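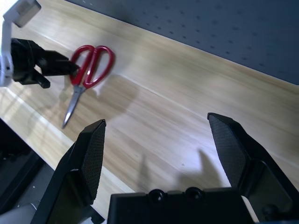
Compte rendu de la réunion d'aménagement – atelier Gendow
25 septembre 2026

Présents : atelier, achats, sécurité. Excusé : service logistique.

1. Plans de travail
Les plateaux en bois clair sont conservés. Mimetti propose un ponçage suivi d'une huile dure, devis de 379 euros par plateau. Le point est reporté, le groupe souhaitant comparer avec un vernis mat. Aucun produit siliconé d'ici là.

2. Panneaux perforés
Le panneau gris foncé dressé au fond du plan de travail est retenu comme modèle pour les autres postes. Charge maximale admise par panneau : 21 kg, à afficher. Commande de 300 crochets chez Jelstead. Les achats vérifient le diamètre avant envoi – la livraison de janvier était partie en retour pour ce motif.

3. Outils coupants
Les ciseaux à poignées rouges restent affectés à la découpe du papier et du carton. Pour les sangles et le film épais, utiliser les cisailles Hoshino. En fin de poste, les ciseaux sont accrochés au panneau, lames fermées, pointe vers le bas. L'affûtage est confié à l'atelier.

4. Budget
Enveloppe de 2 000 euros, inchangée. L'éclairage des postes n'y est pas inclus et fera l'objet d'une demande séparée.

5. Divers
Étiquetage des emplacements : lettres noires sur fond blanc, gabarit à fournir par la sécurité. La question du tapis de découpe n'a pas été traitée.

Prochaine réunion : date à fixer après réception du second devis.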